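Support > Member Groups > Newsletter & Calendar Orders

Ticket: Skonstead group calendar, order form dropping orders
Opened in September, priority normal

Parents at Skonstead scouts say they fill in the calendar form, press send, get the thank-you page, then no email. Leader has 38 orders in her inbox, the shop page says more. Checked spam first. Nothing there.

Tried:
- resent a test order from my own phone. Arrived.
- same from the Garba patrol's page. Thank-you page, no email.
- cleared the cache on Griltlow (our form host). No change.

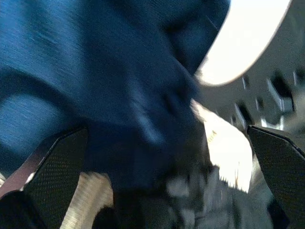 Issue 5

So it's only the patrol pages. Main group page works fine. Patrol pages were copied from last year's camp signup and I think they still have the old reply address in them. Asked the leader who set them up, waiting.

9:40 pm. Got the login. Yep, old camp address, still in 2 of the pages. Mailbox is full, 1,923 messages, mostly camp kit list replys going way back. New mail was just bouncing.

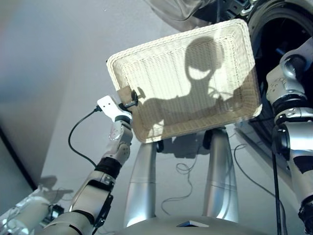

Oda Lindholm

Changed the address on both pages. Test order from each, both landed. Emptied the old mailbox down to this summer, kept anything with "calendar" in the subject.

Still to do: bounced orders are not in the mailbox but Griltlow keeps a copy under Entries. Export, send to the leader, she matches by surname. Please dont ask families to order again until thats done or we print doubles. Runent wants the final print number before they start, so leader to confirm with them direct.

Leaving open till she says the list is right.

Contact the web team | Back to top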